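Reading Old Farm Buildings
Notes for week 2: the granary and its neighbors
Meirion Wynne, 4/16/18

Welcome back, everybody, and thank you for the lovely pile of sketches from last time (I have read every one of them, even the one with the coffee ring). We left off at the barn door, so let's walk across the yard to the granary.

Most of you will know a granary when you see one, because it stands up off the ground. At Cudholm the floor sits on staddle stones, those mushroom-shaped supports that kept rats from climbing up to the grain. The steps stop short of the door for the same reason. Please do look at the underside of the floor if you can get down there! At Cudholm you will find two kinds of joist, one sawn and one hewn with an axe, and the sawn ones are all at the north end, where I believe the floor was patched after a leak in the roof.

Esard is a harder case. The granary there was built over a cart shed, and the owner's account book has an entry for 47 loads of stone and 300 oak pegs, but it doesn't say which building they were for. I used to be quite certain it was the granary. Now I lean toward the stable, mostly on account of the pegs, and I would be glad to hear you argue me out of it.

A word about Givwood, where people always ask about the little square holes high in the gable. They are too small for loading sacks. My own guess is owls, which many farmers were happy to have about the place, though a plain air vent would look much the same from the yard.

For next time, please read the McKinnon survey, sheet 3163, and bring a rough plan of any farm building near you. Pace it out if you have no tape. Mark the doors first, then the windows, and put down which way is north, as I forget to do this myself and always regret it. The summer visit will be in July, with sturdy shoes. 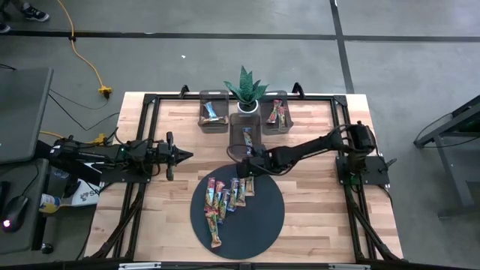

Workbench with a butcher-block top and a round dark mat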